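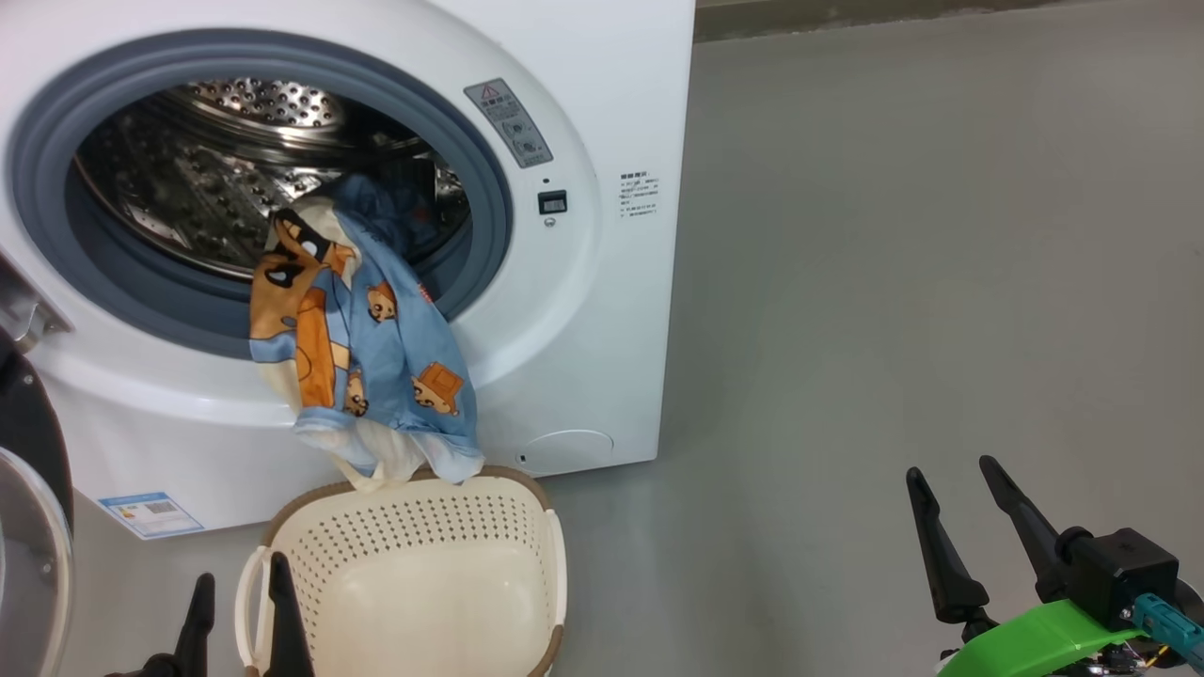 Light air slows the fleet on opening leg to Skutthorpe

The Stemley Bay Series got off to a slow start in August, with the ten-mile opening leg taking most of the fleet well into the evening. A southwesterly of six knots at the gun faded to almost nothing by early afternoon, and the leaders spent more than an hour drifting off the Skutthorpe breakwater before a weak sea breeze carried them to the line.

Tudose, the 34-foot sloop that won the series two years ago, took the leg on both elapsed and corrected time. She started at the pin end, tacked onto port early and stayed inshore, where there was a little less foul tide. Rarport, last year's champion, went offshore with most of the fleet and was never closer than half a mile after the first mark.

The race committee set the start for 10 a.m. and got the fleet away on the second attempt, after a general recall. Two boats were scored over early at the restart. One went back, and the other carried on and has been listed as OCS in the provisional results.

At the turning mark Tudose led by four minutes. That gap grew on the reach, then shrank when the wind died and the boats behind brought some pressure with them. Rarport closed to within a few lengths of the second-placed boat but ran out of breeze again and finished third. The time limit was due to expire at 8 p.m., and the last finisher crossed with 12 minutes left. Three boats retired under engine and are scored DNF.

Scoring for the series is by total corrected time in place of the points system used in past years. The change was agreed by the owners over the winter and means a single bad leg is harder to make up - there is no discard. After one leg the corrected times in the top division are close. Tudose has 2,850 minutes in hand on the overall allowance for the five legs, the second boat has 2,930, and Rarport has 3,089, all set against the handicap figures posted at the Stemley clubhouse.

The second leg runs from Skutthorpe around the outer bank and back. It is the longest of the five and includes a night section, so crews must carry working navigation lights and a personal light for each person on deck. Safety checks will be made at the dock before the start. Boats that fail can fix the problem and be checked again, up to one hour before the warning signal.

More wind is in the forecast, with 14 to 18 knots from the west and a short chop over the bank on the ebb. That should suit the heavier boats, Rarport among them.

A protest from the first mark, over room given to an inside boat, was heard in the evening and dismissed. Results stay provisional until the end of the protest period for the second leg.

Berths at Skutthorpe are on the visitor pontoon, rafted three deep. Skippers are asked to leave fenders out on both sides and to keep the fuel dock clear.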